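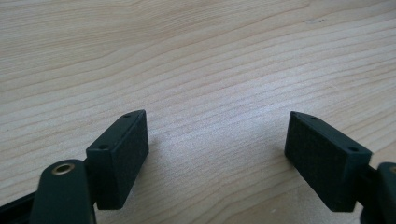
Figure 3. Table 2, pale wood top, center section, with the surface clear.

3. Does a bare table stay bare?

Our group was asked to test the claim in the Poirier handout that a cleared work table "invites order." We had doubts going in, mostly because the handout gives no source and repeats the phrase four times.

We used two tables in the Cisum study room during August. Table 1 kept its usual tray and pencil cups. Table 2 was cleared each morning at 8:30 and wiped with Hanero soap. At closing we logged every item left behind on either one. Chairs were left alone, and so was anything on the floor.

Over the month we logged 591 items. Table 1 had 358 of them and Table 2 had the other 233. On paper that looks like a win for the handout. We don't think it is much of one. Table 2 sits farther from the door, and up to 100 of the items on Table 1 were flyers that people dropped on their way in. Take those out and the gap shrinks to almost nothing – 25 items over a whole month.

We also tried to judge whether the pale surface made clutter easier to notice. Two of us said yes and one said no, so we are not reporting that as a result. Small scraps of white paper were hard to spot on both tables, and the log probably misses a few.

The Doltach storage bins suggested in the handout were not tested. They would have used up most of our $200 budget, and we could not see what they would add when the door problem had not been fixed.

If another group repeats this, swap the tables halfway through. We should have.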